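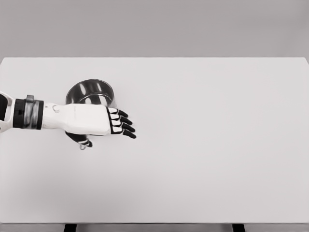

Do you need to buy the arm and the hand from the same supplier? Only if you want one phone number to call when something stops working, and you should decide how much that phone number is worth to you before you ask for a quote.

I learned this the slow way. Last October I was handed the job of planning the equipment budget for our small lab at Flarnley, mostly (I think) because I was the one who complained loudest about the old budget. I had a spreadsheet, a wish list, and a very sunny idea of what things cost. The wish list said "arm, hand, table." Three lines! I figured I'd be done by lunch.

The arm was the easy part. Everybody who sells arms will happily tell you what they cost, how far they reach, and how much they lift. The hand is where my spreadsheet started growing sideways. A plain two-jaw gripper is cheap and tough and you can bolt it on in an afternoon. A hand with four fingers and a thumb is a whole other purchase, with its own controller, its own cables, its own spare parts list, and its own person at the supplier who is always in a different time zone from yours.

I got quotes from two places, Ovham and Miyazaki. Ovham quoted the arm and hand as one package with support folded in. Miyazaki broke everything out line by line, down to the adapter plate, and on that sheet the adapter plate was 788 dollars. For a plate! I laughed, and then I went back to Ovham and asked what they charged for theirs, and they wouldn't say, so I've gone a little softer on Miyazaki since then.

What saved us the most money was putting the simulation work first. We had the arm and hand reaching for a glass on a bare white table in software well before I signed anything, and I'd tell anyone to do the same. You find out early whether your task needs all those fingers. Picking up a drinking glass is a fair thing to try, by the way — it's smooth, it's round, and your vision people will grumble about how hard it is to see clear things with a real depth camera. Let them grumble before the purchase order goes out. A rendered glass can be dropped all day for free, and a real fingertip can't be replaced that way.

Simulation isn't free either, mind you. I'd budgeted zero for it, and it ate eight weeks of somebody's time plus a decent graphics card. Put it on the sheet with everything else. If you leave it off, it just comes out of some other line and you'll have a hard conversation in the spring.

A few other lines I'd missed: shipping insurance, a proper mount, training days, and a second set of fingertips. The fingertips wear out. Ask for the price of a spare set in writing, and ask how long they take to arrive, which at one supplier was longer than the lead time on the hand itself.

And then there's the table. I'd put down the cheapest one I could find, and the Plalholm catalog has a heavier model for more than double. I went back and forth on it for ages. We went with the heavy one, and I'd spend that money again, though I'm still waiting on the matching feet.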